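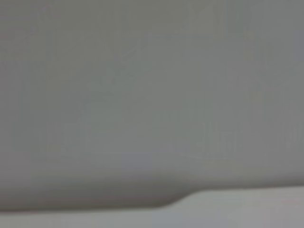 4.2 Gray on gray: what people do with surfaces that have no landmarks

I got interested in plain surfaces by accident, while I was coding the kitchen diaries for a completely different question. We had asked the households in the Negi building to write down every time they wiped, cleared or rearranged something, and I kept running into the same complaint in different handwriting: "I can't tell where I've been." It came up for countertops, for cabinet fronts, for the big storage bins, and almost always for the gray ones. Seen from very close up, a gray surface gives you precious little to hold on to, as in Figure 3, where the tone wanders a bit lighter toward the upper right and the only other things to go by are some faint pale streaks across the middle and the darker band low down, where the surface seems to round away. I couldn't say whether those streaks are scratches or reflections, and I've looked at them a lot! That uncertainty is pretty much what our diarists were writing about.

Figure 3. A smooth gray surface at very close range.

So I went back through the diaries with this in mind. There were 800 usable entries by the time the November round closed, and 200 of them mentioned a surface by its color or finish (I hadn't asked for either one, so I was pleased). I sorted these by hand, twice, with a few weeks in between, and the second pass moved only a handful of entries from one pile to another. The piles themselves are loose. I called them "edge first," "patch by patch" and "give up and do it all again," the last one being a phrase I lifted straight from a diary.

Edge first was by far the most common habit on the gray surfaces. People started at a rim or a corner, somewhere the shading changed, and worked inward from there. One diarist wrote that she always runs the cloth along the front of the counter before she touches the rest of it, and that she does this at her mother's place too, where the counter is bright yellow and she could see perfectly well without it. I love that entry. It suggests the habit travels with the person once it's been learned on a difficult surface, though I only have it from one household and wouldn't want to lean on it too hard.

Patch by patch showed up more on patterned surfaces, the speckled and the wood-grained ones, where people could name a spot and come back to it ("the dark knot," "under the swirl"). On plain gray they had to bring their own landmarks. They used the kettle, a cutting board, a folded towel — anything they could set down and clean up to. Skallen, the storage line that came with the apartments, has a flat front and no handle, and it gets mentioned over and over here. Two households had put a sticker on theirs. A third used a magnet, moved it along as they wiped, and then complained in the next entry about having to wipe under the magnet.

The give-up pile is smaller but I think it's the most interesting one. Those entries were nearly all written in the evening, under a single ceiling light, and they describe people going over the same area until they were bored with it. Light matters a great deal in this, obviously, and I wish I'd recorded it properly. Our Hisia sheets had a box for time of day and nothing for lamps. In the Furkeo pilot, which ran earlier with 5 households, we did ask about lamps, and then dropped the question to keep the form to one page. I regret that now.

I should also say that diaries are a clumsy way to get at any of this. People write down the annoying wipe and skip the easy one, so gray surfaces may look worse in my piles than they are in daily life. Section 5 takes this up with the follow-up interviews, where I brought sample boards along and asked people to show me where they would start.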